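The club that pulls computers apart so a robot can put them back together

I should say up front that I can barely change a light globe. So when I drove out to Brustovville one drizzly evening in March to sit in on the Vurness robotics club, my plan was to stay out of the way, eat whatever snacks were going and ask a few dumb questions. I got home well after ten and talked about hard drives until my partner went to bed.

The club is a student thing, mostly Year 11s and 12s with a couple of uni kids who came back to help and never quite left. They're getting ready for the Haque Challenge, held over in Liltmont, and this year's task is a beauty: take a desktop computer with bits missing, and have a robot fit the bits. Memory, drive, processor. Hands off once the clock starts!

It sounds easy until you've watched somebody try to program it. I was told (very patiently, by a student with a pencil behind each ear) that the drive is the friendly one. It's big, it's boxy and the caddy gives you something decent to hold. Memory is fussier, because it has to go in dead straight and then take a good firm shove. And the processor makes everyone go quiet. You lift the lever, open the metal frame, lower the chip in flat and pray.

The team has 2 arms to play with, and most of the arguments I overheard were over which one should do what. There's a whiteboard for this. By the time I left it had been wiped clean and started again, and one lad was still sulking about the wiring.

They've also been at it a while. The log on the club laptop showed 2,373 practice runs since the start of the project, and somebody goes through the failures after each session and types in what went wrong. I read a few pages of it. "Let go too early" comes up a lot, and so does "my fault, sorry".

Money is tight, as you'd expect. The club spent about $400 on second-hand towers and spare parts, and the rest came out of people's garages. I've got an old tower under the stairs myself, and I've promised to drop it off before the next meeting.
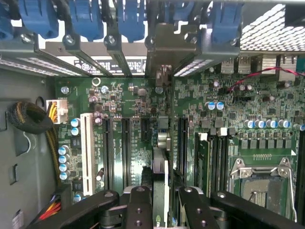
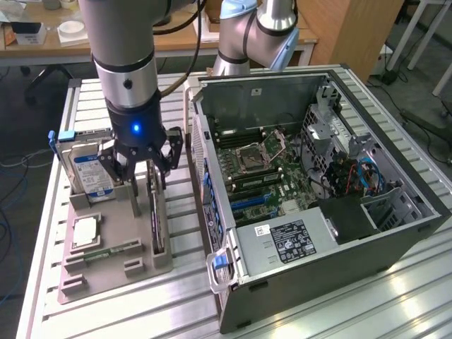 At the Vurness club: the motherboard from close in (first), and the parts tray next to the open tower (second).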